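Ticket 2881: right instrument slow to close when tying off
Opened by: Harpreet MacDonald
Group: Isbridge student surgical robotics project
Priority: medium
Status: open

Hi Nives, me again! We're doing the suturing module and the right-hand instrument has started dragging its feet. I squeeze the grip, I wait, and then the jaws shut a moment later. It's fine for picking things up but horrid for knots, as the loop has usually wandered off by then (I have said some rude words to it).

It's only the right side. The left one does what I tell it, when I tell it. I've put in a couple of stills from the endoscope view so you can see which tool I mean.
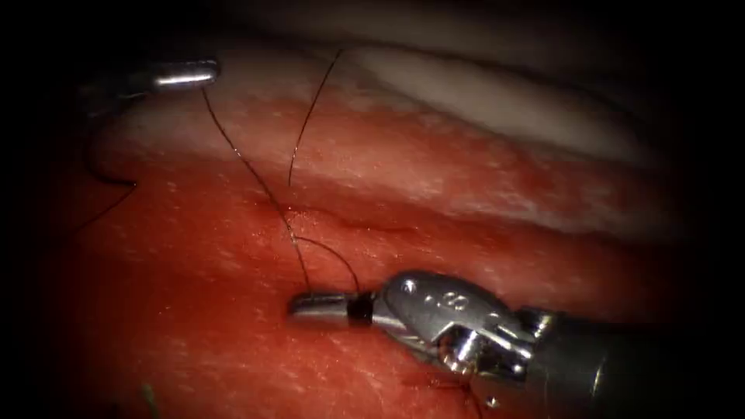

Right instrument with its jaws closed, short loop of thread just above them.

What I've tried so far:

1. Logged out of the console and back in. No change.

2. Swapped seats with Hazem in case it was my grip. He got the same lag, so I'm feeling a bit less guilty.

3. Put the grip filter down from 600 to 80 in the Bravari settings page. Better, I think? The jaws close sooner but they twitch a little when I hold still, and Isabelle doesn't like it for needle work.

4. Went back to passing the needle with the filter at 80, to see if the twitch got in the way. You can see the needle standing up between the two tools, with the right jaws open beside it. I could live with the twitch here – it's the tying where I want it gone.
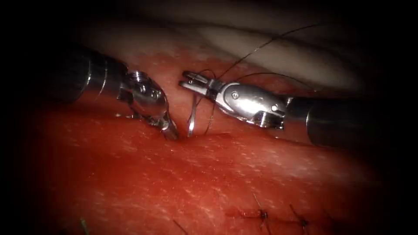
Update, 12 August 2024

Colleen had a look at the log and says the right grip sensor is reading 8 when nobody is touching it, and the left reads zero. So it may just want zeroing again. I can't find that option with a student login, could you do it from yours or tell me where it lives?

I've left the filter at 80 for now. Please shout before you change it back, our assessment is in September and I'd like a few goes at the new setting first. Thanks!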